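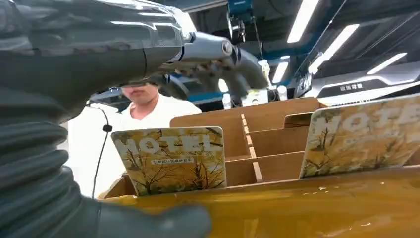 Slide 1. Two copies of HOTEL in a cardboard divider.

Leave the title up while people find seats. Wait for the door.

Good morning. I'm going to talk for 19 minutes on cardboard dividers, and I know what you gave up to be in this room. There's coffee afterward.

My interest is in putting small things upright. A book lying flat is a book you'll put a mug on. Stand it in a slot with the cover facing you and it starts to look like something you might read. Both of these show bare trees and a very large title, so you can spot them from the hallway. Whether you need two of the same book within reach is between you and your conscience.

(Pause. If they laugh, move on. If they don't, move on faster.)

At Stiklow we wrote a storage guide for shared tables. The first draft ran to 50 pages. It had a chapter on labels. The current one is 5 pages and people still skip to the part on snacks, so let's go there.

Click.

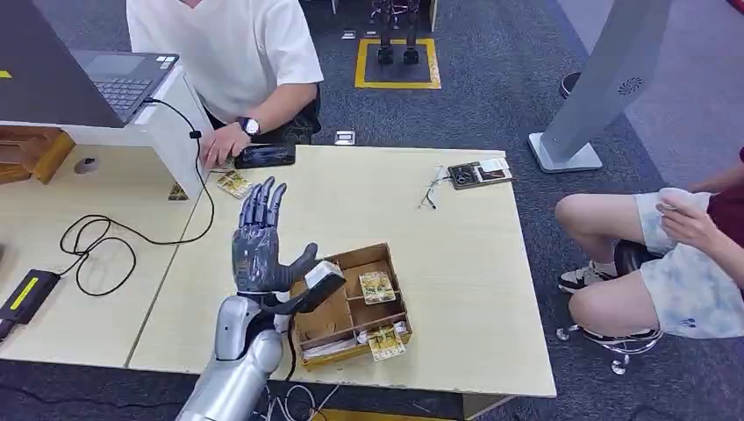
Mokoena
Storage planner, Stiklow

Snacks. Two of them are in the box, and another has made it out onto the table near the far side. I've been in this line of work long enough to recognize a migration.

Point out the glasses. Glasses on a bare tabletop are my least favorite thing in any office, and I've sat on two pairs. The scissors at least have a tray, and they share it with a card.

Then the cable. Let them look at it for a moment. You can divide a box into as many compartments as you like and the laptop cable will still lie across the table in coils. The Skerer handout has a page on cables. It recommends a tie. We bought the ties in August and put them in a drawer.

Ask: who has a drawer like that? Put your own hand up first.

One rule to take home: a compartment gets one kind of thing. Paper wrapping counts as a kind of thing, and you're allowed to throw it out.

Farero has the next slot and needs the adapter, so unplug before taking questions. Handouts are by the door.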